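24 February 2018

Back in the print room after a week of emails. The talk series on the women who ran the Clutier evening classes opens in a few weeks and I've finally got the handbill set, or most of it. Eirini wanted all four speakers on the front and I said fine, but then the type drops to something my mum couldn't read at arm's length (she's coming, so this matters!). We settled on two front, two back.

First proofs came off a bit grey. Jacinto reckons the packing was thin, so I added a sheet and ran another 74 on the cheap stock before the black looked like black. Kept the good ones for the schools, binned the rest.

Seating: the hall at Manríquez holds 129 and we've had 124 names in for the opening evening already, which is lovely and also slightly terrifying. Chrysanthi is asking whether we can run a sound feed into the foyer -- I've told her to try it with the old speakers before anybody spends money. Abundio still owes me his reading list. He promised it in December.

Skarphéðinn's recording of the former pupils is nearly edited. The bit about walking home in the dark after bookkeeping class needs to stay in, whatever else goes.
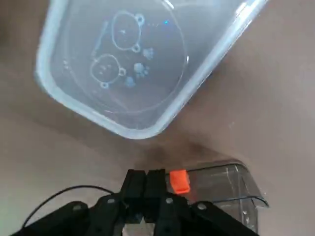 Do we print the whole run of 2,000 now? Only the fronts, and the backs can wait until Abundio's title is settled, as he's changed it twice.

Still to do: order more black, ring Manríquez about the side door, check the spelling of Tzanetos on the back (I had it wrong on the first proof, sorry Chrysanthi).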